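Condeck
A table of printed claims on plastic tableware

README

Condeck is a plain table of the things that makers print on plastic plates, forks, spoons, trays, cups and straws, or on the sleeve or box they come in. "Dishwasher safe." "Top rack only." "Reusable." "Eco." "Compostable where facilities exist." We copied the words as printed, wrote down where on the item they were, and gave each one a code for how much it promises.

It does not say whether any of the claims are true. Please read that again before you open the file. The last version of this README put the same warning near the bottom, and people kept citing the table as proof that reusable plastic forks last or don't last. It can't tell you either one.

What is in the file

There are 802 rows in claims.csv, covering 106 products. A row is one claim on one product. If a plate says "microwave safe" on the bottom and "microwavable" on the sleeve, those are two rows, and you will find that they don't always agree with each other about how long or on what power.

Columns:

product_id: a short code we made up. It means nothing outside this table.

item_type: plate, bowl, tray, cup, straw, fork, spoon, knife, other. "Other" is mostly sporks and a kind of small scoop that came with baby food.

claim_text: the words as printed, including spelling mistakes. Line breaks were replaced with a space. All capitals were kept as all capitals, and I now think that was a mistake for searching, so lower-case it yourself.

place: item, sleeve, box, hang tag, leaflet.

symbol: yes or no. Yes means the claim was a picture only (the little glass and fork, the wavy lines, the plate under drops of water) with no words beside it. In that case claim_text holds our own wording in square brackets.

strength: 1 to 5. See below, and don't trust it too much.

country_of_sale: where the product was bought or handed over. Sometimes different from the language of the claim.

notes: free text. Some of it is grumpy.

How it was gathered

Most products came out of kitchen drawers and break rooms in Grisville, plus whatever the two discount stores had on the shelf in February. A smaller share was sent in by readers of the Nistineck mailing list, who were asked to copy the words out by hand or send a clear photo of the bottom of the item. We left out anything where we couldn't read the full claim.

You should notice what is wrong with this. Drawers are full of things that survived. A fork that warped in its first wash went in the trash and took its "dishwasher safe" stamp with it. So if you want to know what claims are common among things on sale, use only the rows where notes starts with "shelf". The file is much smaller that way and I still wouldn't call it a sample of anything.

Packaging is thin too. People throw the box out. For drawer items, the claims on the sleeve or box are usually missing, and a missing row means "we didn't have the box". It doesn't mean the maker kept quiet.

The strength column

Strength runs from 1 (a mood) to 5 (something you could hold the maker to). "Made for good times" is a 1. "Eco" is a 1, and I had to argue for that. "Reusable" with nothing after it is a 2. "Dishwasher safe" is a 3. "Top rack only, no heated dry" is a 4. A 5 needs a number or a named test, and there are very few of them.

Two of us coded everything separately and then settled the differences by talking. I'd like to report that we agreed most of the time, but we didn't save the first-pass codes, so there is no figure to give you and you should treat the column as two people's opinion. If you need it for anything serious, recode it. The texts are short and it takes an afternoon.

Symbols were the hard part. The same little drawing of a plate under water seems to get used for "you may put it in a dishwasher" and for "you may rinse it", and on some products the key to the symbols is on the box that nobody kept. We coded all symbol-only rows as 3, which is generous.

Things people have tried to do with it

Rank brands. There are no brand names in the file and we won't send them. Several of the same claims appear word for word on items from different makers, down to the same missing comma, so it looks to me as if the text is often bought with the mold. A ranking would mostly rank the people who sell molds.

Show that claims got weaker over time. We have almost no dates. A stamp on the bottom of a tray may be older than the tray.

Train a tagger. Fine, go ahead, but the set is small and the wording repeats so much that any split will leak. Your score will look great. Group by claim_text first and see how great it looks then.

Compare with the Esposito survey. This is the one I get asked about most. Esposito has more than 3000 answers from households on what they believe "reusable" means, and it would be nice to set the two side by side. But the survey asked about the word alone, with no product in hand, and our rows have the word sitting on something real, with a price and a thickness. I've seen two charts that put them on one axis. I wouldn't.

Known problems

The word "bamboo" appears in claims on items we filed under plastic. Some of these are likely a blend. We had no way to check what anything was made of and went by the look, the feel and any recycling mark, so "plastic" in this README means "we took it for plastic".

Straws are badly covered. Most carry no printing at all and so can't have a row. If you count claims by item type, straws will look modest and honest, and all it means is that there is no room on a straw.

White and clear items with raised lettering were harder to read than colored ones with ink. We used a pencil rubbing for some. Expect more typing errors in those rows, and check the notes for "rubbing".

Claims in languages other than English were left in the original. There is no translation column. We started one, found we were turning every vague word into a slightly less vague one, and dropped it.

A few products show up twice under different ids. I've fixed the ones I was sure of. Write in if you find others, with the ids and the reason you think so.

What I would want before believing any of it

A box for every item. A purchase date. A second town. Somebody outside the project doing the strength codes from a written sheet, with the first answers saved. And the same products washed the way the claim says, again and again, until something goes wrong. That last part would be a different project with a real budget, and without it I don't see how anyone gets from "it says so on the bottom" to "it does so in the kitchen".

License and use

Use it for anything. You don't have to ask. If you quote a total, say which version of the file you used, and say that the table holds claims. If you write "Condeck found that most plastic forks are dishwasher safe", expect a letter from me.

Files

claims.csv: the table.
codes.txt: the short sheet we used for strength, with the crossed-out lines left in.
rubbings.zip: scans of the pencil rubbings. Some are upside down.
changes.txt: what was fixed and when, as far as I remembered to write it down.

Comments on this README are open and get pasted in below the picture as they arrive, unedited. 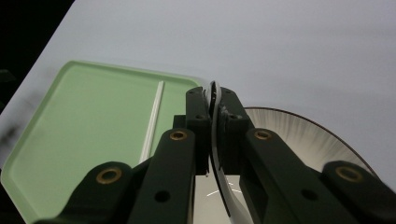
Annick Chauvin: I think you are too hard on the strength column and too easy on "reusable". A 2 still lets it pass for a promise. I pulled the shelf rows and the word is nearly always by itself, with no number of uses and no washing advice next to it, so I would give it a 1 and put it in with "eco". Also, please save the first-pass codes if you ever redo them. I'd be happy to be the outside coder, as long as the sheet gets a line on what to do when the sleeve says one thing and the bottom of the plate says another, which codes.txt skips completely.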